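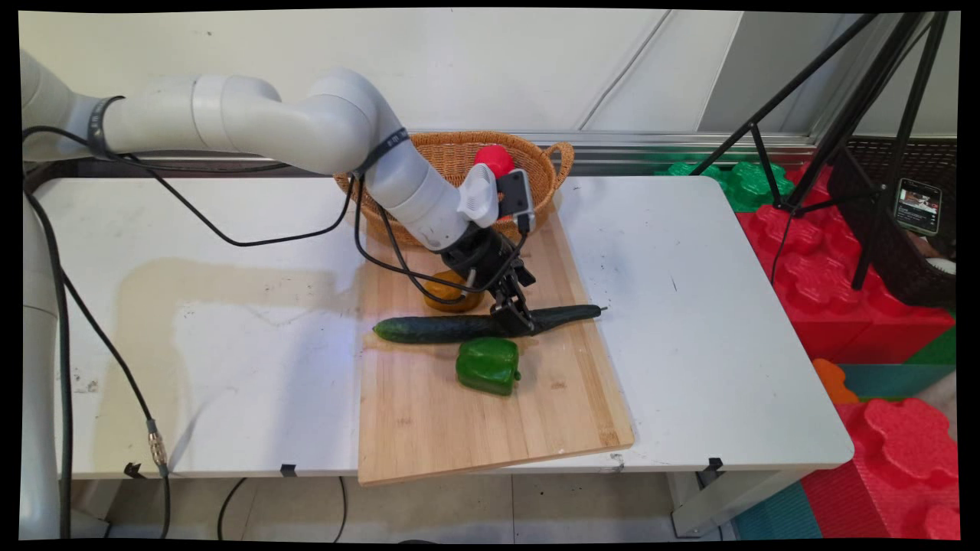 Candela Segura writes that her cucumbers go soft at one end by the third day no matter which shelf she puts them on, and she would like to know if she is doing something wrong or if we are picking them too late. Two other members asked nearly the same thing at the Bendard Street pickup, so the longer item in this newsletter is on keeping cucumbers and the rest of the summer vegetables after you get them home.

We are not picking them late. A cucumber left too long on the vine turns dull, then yellow at the blossom end, and the seeds get hard. What Candela describes sounds like cold damage. Cucumbers come from warm places and they don't like a cold refrigerator. Below 50 degrees they start to break down. You get watery patches under the skin, small pits on the outside, and then a soft end that turns slimy. Most home refrigerators run between 37 and 40, and the back of the bottom shelf can be colder than that.

The easiest fix is to leave them out. If your kitchen stays in the 60s or low 70s, a whole cucumber will do fine on the counter for three or four days, out of the sun. If your kitchen gets hotter than that in the afternoon, use the refrigerator, but put them in the door or at the front of the top shelf. Wrap each one in a dry towel first. Don't wash them until you are ready to eat them.

Once it is cut, it has to go in the refrigerator. Put the cut end face down on a folded paper towel in a container with a lid, and eat it the next day. Slices go limp faster than a half does, so cut what you need and leave the rest whole.

Watch what else is on the counter. Cucumbers turn yellow when they sit next to ripe fruit. Bananas, melons, peaches and tomatoes all give off ethylene gas as they ripen, and cucumbers are more sensitive to it than almost anything else in the box. A lot of people put everything from the share into one big bowl, and it looks nice, but the cucumbers in it will be done in two days. Give them their own plate on the other side of the room.

The skins

Our slicing cucumbers are not waxed. The ones at the supermarket often are, and the wax holds the water in, so people who are used to those expect ours to last just as long. They won't. The long thin-skinned kind loses water fastest. Those are the ones that come shrink-wrapped at the store. We don't wrap ours, so if you get one in your box, eat it before the others.

The short bumpy ones in the paper bag are Dimier, a pickling type we have grown for a few years now. You can eat them raw. The skin is a little tougher and the inside is drier, which is what you want for a pickle. If you plan to pickle them, do it the day you get them or the day after. A pickling cucumber that has been sitting around makes a hollow, soft pickle and there is no fixing it afterward. Cut a thin slice off the blossom end, the one opposite the stem, before they go in the jar. There is an enzyme in that end that softens the whole batch.

Bitter ones

A few people got bitter cucumbers in the first box of the month. That was the dry spell. The plants were short on water while our pump was down, and when a cucumber plant is stressed it makes more of the compound that tastes bitter. It collects at the stem end and just under the skin. Cut an inch off the stem end, peel the rest, and taste a piece. Most of the time the middle is good. If the middle is bitter too, compost it and tell us at pickup, and we'll give you another one if there are extras that week.

The pump is fixed. The beds by the road have had regular water again and what we are picking there now tastes the way it should.

Summer squash

Squash is close to the same. It gets cold damage too, but more slowly, and it scratches very easily. Every scratch is a place where rot can start. Keep it in a bag with the top open, in the warmest part of the refrigerator, and use it inside of five days. The small ones keep worse than the medium ones and taste better, so eat them first. If you get a giant one, and by August somebody always does, scoop out the seeds and grate it. Squeeze it in a towel and freeze it flat in bags for soup or bread. It will be mushy when you thaw it and that doesn't matter in either of those.

Peppers

Whole peppers can go in the refrigerator drawer and will last a week or longer. Green ones last longest. Yellow and red ones are riper and go wrinkly sooner. A wrinkled pepper is fine to cook. If there is a soft wet spot near the stem, cut it open and check the inside before you use it, as water gets down in there and the core can mold while the outside still looks good. Cut peppers keep three days in a closed container, and they freeze well raw, in strips, with no blanching.

Tomatoes

Leave them out, stem side down, in one layer. When they are fully ripe and you can't get to them, the refrigerator is all right for a day or two. Take them out an hour before you eat them. We know people have strong opinions on this one. We have tried it both ways with the same picking and a ripe tomato that spent one night in the cold tasted fine. An unripe one that spent a night in the cold never did ripen properly.

Greens and herbs

Lettuce and chard go the opposite way from everything above. They want to be as cold as you can get them without freezing. Wash, spin, and put them in a bag with a dry towel. Basil turns black in the refrigerator, so stand it in a glass of water on the counter like flowers and change the water every other day. Parsley and cilantro can stand in water too, but in the refrigerator, with a loose bag over the top.

We use cookies to remember your settings and to see which newsletter items get read. Accept / Manage choices

A recipe for when you have too many

We make this at the packing shed most weeks in summer. It uses up four or five cucumbers and it is ready in an hour.

Slice the cucumbers thin and put them in a bowl with two teaspoons of salt. Leave them for half an hour. Pour off the water and squeeze them by the handful, harder than seems right. Add a quarter cup of rice vinegar, a spoonful of sugar, half a small onion sliced as thin as you can get it, and some dill. Leave it another half hour in the refrigerator. It keeps until the next day but it gets watery, and you will want to drain it again and add a little more vinegar. A slightly soft cucumber is fine for this. So is one you have had to peel.

If you don't like vinegar, do the salting and squeezing the same way and then stir in plain yogurt and a crushed clove of garlic.

Share notes

We are at 152 shares this season, all of them spoken for. If you are on the waiting list for next year, you don't have to do anything. We will write in January.

The melons in the next two boxes are from Campos, across the river. They grow them on sandier ground than we have and theirs are ready well before ours. They will be marked with a sticker. Ours should start when theirs end.

Please bring back the wax boxes. We bought 300 in the spring and the stack in the shed is getting short. Flatten them by pushing the bottom tabs in from the outside. If you pull on the corners they tear, and then we can't use them again.

Bendard Street pickup closes at 7. If you are going to be late, text the number on your card before 6:30 and we will leave your box in the cooler on the porch. Anything still in the cooler the next morning goes to the food pantry at Prellell Hall, where they have been glad to get it. If you are going away for a week, you can give your share to a neighbor, or tell us ahead of time and we will send it to the pantry for you.

Extras on the trade table have been heavy on squash and light on everything else. You may take from the table without leaving anything. Please don't leave cut or washed vegetables there.

Next box, if the weather holds: slicing cucumbers, Dimier for those who checked the pickling box on their form, medium squash, yellow and green peppers, the first of the plum tomatoes, basil, one melon, and new potatoes. The potatoes will come dirty. Leave the dirt on, keep them in a paper bag in a dark cupboard, and wash them when you cook them.

Questions on storing anything else can go to the farm address or on the clipboard at pickup. We had one this week on corn, and the answer is to eat it the same night.

Search past newsletters Search Go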